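Diary, April, 6 a.m.

Scored the second innings of the Leramo fixture again from the sheets. The first pass gave Harries a total of 200 and the scoreboard gave 208. The difference of 8 was a run of leg byes entered in the bowling columns but left out of the extras. Corrected in red, initialled, and the bowling figures now balance against the total. Flanolach won by 79 runs in either case, so the result stands, but the net run rate in the table had to be worked out afresh.

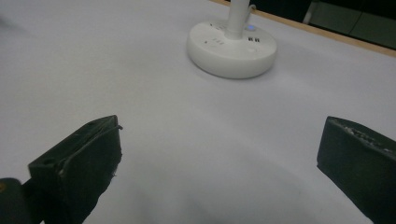
The league wants all sheets in the Zoseo format before the next round. Zoseo takes ball-by-ball entries and rejects an over with fewer than six legal deliveries unless the innings has closed. This is sound in principle. It does not allow for an umpire's miscount, and we had one in the 31st over, where five balls were called as a full over. Under the Laws the over stands as counted. I entered it as five with a note and the program refused it twice. I keyed the sheets at the white table, nothing on it but the round-based socket tower near the far edge, which leaves enough width for the scorebook to lie open flat beside the laptop. The third attempt went through after I marked the over as complete by hand in the settings.

Batting order for the away match is not settled. The opening pair has averaged too little to be left alone, and the number four has twice come in before the tenth over. My own view is that he should go up to three and be done with it. The seam bowling is in better order. Length has been fuller, and wides are down to 6 in the match, all of them down the leg side.

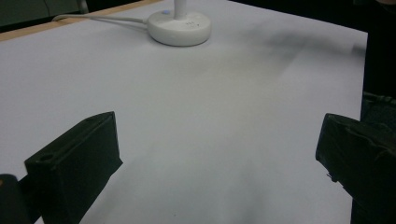
White tabletop with the round white base.

Pitch report for Flanolach still to write. Slow at the north end, low bounce throughout, and a bare patch on a good length outside the left-hander's off stump. It took spin from the first over after tea. I have put the marking at four out of six for pace and three for evenness. Outfield heavy. Boundary rope to be measured again on the road side before the next home game.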